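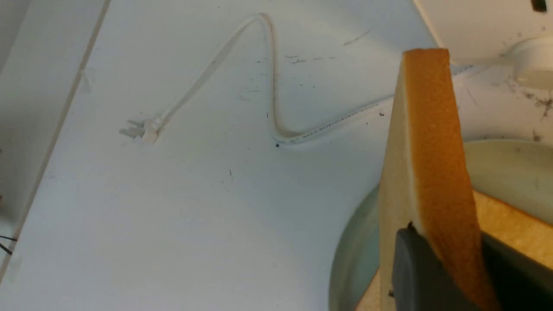
Food-safe grippers: read the small print

Friday's members' note, December 10, 2021

Clastus has sent round its draft code for robots that handle unwrapped food, and wants comments by May. It runs to three sections. I have read it twice and I am still waiting to be convinced.

Section one covers the finger itself: smooth shells, rounded corners, no exposed screws. Fine. A smooth gray finger holding a slice of bread meets every line of it. Now look at the rest of the work area. Dark specks on the white panel, dust and what looks like cobweb near the rim of the opening, a thin cable running over the surface and on behind the slice. The draft has no opinion on any of that. As written, the code stops where the gripper stops.

Section two is on cleaning, and it asks for a "suitable schedule." Suitable to whom? Getusik, which sells cleaning kits and helped write the section, says sites differ too much for a fixed interval. Maybe so. But five of our member sites already work to a fixed interval and manage to get product out of the door - a floor of once per shift would not have hurt anyone.

Section three deals with cables, and almost gets there. It says they must be "secured." A single clip at one end and a loose S-curve after it could pass under that word. We would like to see a maximum distance between mounts, and a plain rule that no cable crosses a surface next to open food.

The Flenelport trial is quoted in the draft as proof that the code works. It lasted three weeks and the auditors looked at grippers only, so I would not lean on it too hard. The Khổng checklist, which several of you use already, is shorter and asks about every surface within reach of the arm. Clastus could do worse than copy it.

Comments go to the usual address. Please name the clause you are objecting to - general grumbling gets filed, and I have done enough of it here for all of us.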